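I moved my checking account from a big bank to a credit union in February. It took longer than I expected, so I'm writing down the steps while I still remember them.

Opening the new account was the easy part. I used Hellier Credit Union, the branch next to the post office. I brought my license and a utility bill and was out before lunch. They want $28 to open a share account, and it stays in there as long as you're a member.

Do not close the old account yet. I kept both open for two full statement cycles and I'm glad I did.

Go back through twelve months of statements, not two or three. My renter's insurance bills once a year and I would have missed it. Same with the domain name I forgot I owned.

I made a list on paper with four columns: who takes the money, how much, what day, and whether I had changed it yet. A spreadsheet is fine too. I like crossing things out.

Direct deposit first. Zofia Sobczak in our payroll office told me a change takes one or two pay periods to go through. Mine took two. The first check still went to the old bank, so leave enough in the new account to cover anything you've already switched.

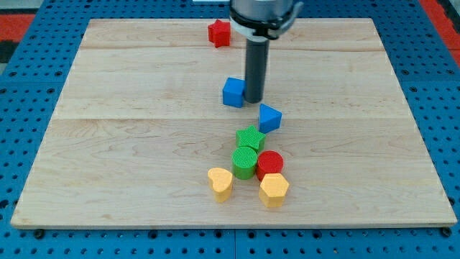
Then the automatic payments. Electric and water were both done online in a few minutes. The gym wanted a form signed in person. My phone carrier took the new account number and then charged the old one anyway, a day later. The rep said the bill had already been queued.

If you have a payment due within a week, let it go through on the old account and change it after. I learned this with the phone bill.

Transfers between the two banks were slower than I thought. Both sides have a daily limit. I had $3054 in checking and it went over in two pieces, with three business days between them. A cashier's check would have been quicker.

Download your old statements as PDFs before you close anything. Online access at my old bank ended the same afternoon the account did. Tax forms too. I got mine out with one evening to spare.

Checks: I had one outstanding, to my landlord, Teodor Czarnecka. He deposits them when he gets to it. I asked him to hurry up and he did, two weeks later.

Closing the account had to be done by phone. Ask for written confirmation that the balance is zero. Mine had 11 cents of interest left in it, and they mailed me a check for it.

What I'm saving: the $12 monthly fee, mostly. The new place has fewer ATMs – I now drive past two of the old ones to get to mine. I use cash maybe twice a month, so I can live with it.

A couple of people asked about the app. It's plain and it works. Mobile deposit holds anything over $500 until the next business day.

Still left on my list: the toll tag and one magazine.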